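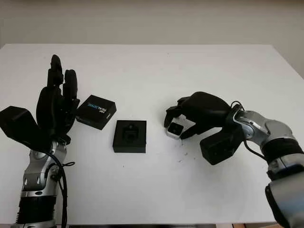 A white table and a plain wall, with a black robotic hand held open at the left.

The Clock from Coverano

When my uncle Stubbs died, he left me a clock and a debt of 400 crowns. The debt was to Fletcher Lockyer, who repaired clocks in the lower town of Coverano, and the clock was the reason for the debt.

I arrived in February by the slow train. The snow had become gray water, and my shoes were not made for it. I carried the clock in my arms like a sick child, wrapped in my uncle's second coat. A woman in the train asked me if it was a boy or a girl. I told her it was a clock, and she moved to another seat.

The shop was at the end of Holance Street, under the stairs that go up to the church. Lockyer was a large man with a very quiet voice. He did not greet me. He looked at the coat and said, "So he is dead."

"Three weeks ago," I said.

"And it still does not strike."

"No."

He took the clock from me and put it on the bench. Then he made tea, and he did it slowly, and I understood that I should sit. The room was full of ticking, but no two clocks agreed. On the nearest one it was ten past four. On the one behind it, already evening.

"Your uncle brought me this clock every winter," Lockyer said. "Every winter I repaired the strike. Every spring he wrote to me that it was silent again, and that he would not pay."

"He was careful with money."

"He was a thief with money. But he wrote good letters."

He opened a drawer and showed me. There were many letters, tied with a green string, and I knew the handwriting, which leaned backward as if there was wind in it. My uncle had written to me only at birthdays, and never more than two lines. I asked if I could read one. Lockyer thought about it for so long that my tea became cold.

"One," he said.

It began with the clock. The strike had failed on the first warm day, my uncle wrote, and he considered this an insult. After that he forgot the clock completely. He wrote about the river at Zurnovell, where he had worked as a young man, and about a dog that used to cross the bridge alone every morning to buy bread - he swore it was true, the coins were in a little bag at its neck. He wrote that his knees were bad. He asked if Lockyer's daughter had answered yet. At the end he remembered to be angry, and signed with his full name.

I folded the letter on its old lines and gave it back.

"Did she answer?" I asked.

"The year after."

He unscrewed the back of the clock and held the lamp close. I do not know anything about clocks, but I could see a small piece of felt, cut very neatly, pushed between the hammer and the bell. Lockyer took it out with his tweezers and laid it on the bench. From the same drawer he took a matchbox and opened it. It was full of the same pieces of felt, all green, all the same size.

"You knew," I said.

"From the second winter."

"And you let him owe you the money?"

"If he paid, it was finished." He turned the hands forward until the clock struck five. It had a higher voice than I expected, almost a kitchen sound, like a spoon on a glass.

I had brought 200 crowns with me, which was everything I could collect, and I put them on the bench beside the felt. Lockyer looked at the money and did not touch it. The light in the window was going. Somebody went up the stairs over our heads, stopped to rest, and went on.

"The train back is at seven," he said. "You will miss it if you drink a second cup."

I held out my cup. He filled it, and while he was looking for the sugar I took the piece of felt from the bench and put it in my pocket.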